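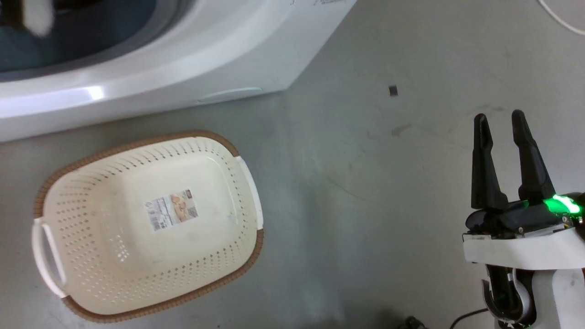 I've been trying to finish knitting the same sweater for my nephew for three years now, and he keeps growing (rude!). Maya Zoubi talked me into starting it one November, with nearly 300 grams of gorgeous green wool, and I was so sure I'd be done by spring. My biggest fear now is laundry day at my sister's, with a top-loader like this one and a cream plastic basket waiting on the floor, and my poor sleeves going in with the jeans. So I'm sewing in a big tag that says HAND WASH. Anyway, I ripped out the left cuff again last night and I'm back to row four, wish me luck!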